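**Automation is coming to our document prep room. What changes for the people who do it by hand?**

Asked February 21, 2018

I work in document prep at a scanning shop. There are 22 of us. Boxes of paper come in from clients, we open them, take out staples, square the sheets up and feed the scanners. In June the company is bringing in a system from Wirkavari that is supposed to do the separating and squaring. Since last month a few of us have been doing part of our shift with trackers strapped to both wrists while we sort, so the system can learn from it. Management says no jobs will be lost. They have not said much else. 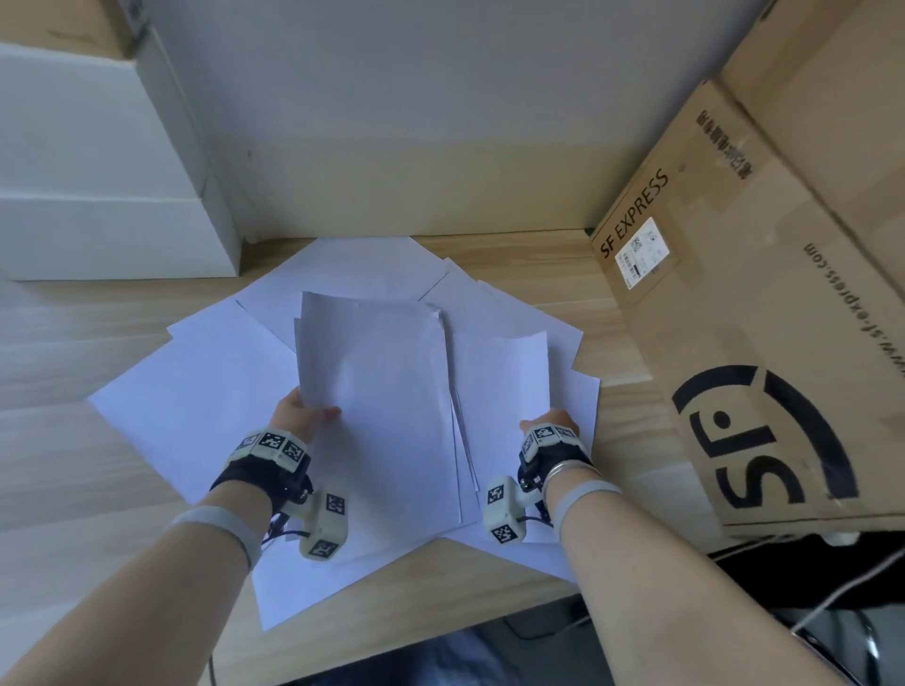
*Sorting at the desk, trackers on both wrists.*

What I want to know from people who have been through this:

- Does the machine take the easy paper and leave us the bad paper?
- Did your quota change?
- Is there anything we should get in writing before June?

I am not against it. My thumbs hurt by Thursday and I would be glad to hand some of this over. I would just like to know what the day looks like afterward.

---

**Answer 1** (accepted, 20 votes)

I was in the prep room at Drindel when we went through the same thing, with a different vendor. I'll take your questions in order.

Yes, it takes the easy paper. Clean letter-size sheets, all one weight, no folds. What was left for us was receipts, carbon copies, onion skin, anything stapled or stuck together. That work is slower and you have to look at every page. It is also less boring. Some people liked it better and some asked to move to shipping.

The quota is where it went wrong. Ours was 411 sheets an hour and it was set back when the easy paper was in the mix. They left it alone for the first 4 months, so everybody looked slow on the reports. It got fixed, but two people had already been written up. Ask now what the number will be and when it gets reviewed.

The other thing that changed was where people worked. With the trackers we did some of the sorting at desks and some down low, and the low part was harder on the back and knees than anybody planned for.

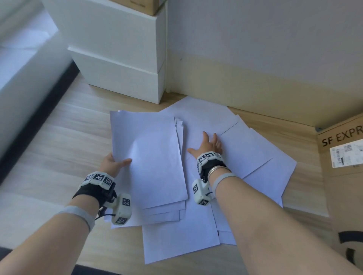

*Same kind of job, with the paper on the floor.*

So ask how long a tracked session can run and whether you get a break after it. Our sessions were up to an hour, then a switch to something else. The straps also need adjusting for each person. If your hand tingles, stop and redo it.

In writing, I would want:

1. The new quota, or the date it will be set.
2. Whether the tracking data can be used to rate individual workers. Ours could not, and it was one sentence in the agreement.
3. Who clears jams – prep staff or maintenance – and if it is prep staff, whether the training is paid.
4. What happens to hours in a slow month.

Number 4 is the one I would push on. "No jobs lost" did not mean no hours lost at our place. People who left were not replaced.

---

**Answer 2** (3 votes)

We had a Flulteo feeder at my old job. It jammed all the time. You will still have work, trust me.

> **Comment:** A feeder is not the same as what they are describing. The feeder only starts after the paper is already squared up.

---

**Answer 3** (7 votes)

Agree with most of the first answer. One thing to add from the supervisor side, at Owino. Get a couple of the prep people into the testing before it goes live. Ours caught that the machine was turning sheets over without flagging it, and the vendor had missed that completely. Those two ended up running the exception station and got a pay grade out of it.

Also keep a paper log of what the machine rejects for the first few weeks. When somebody upstairs asks why the line is slow you will want it.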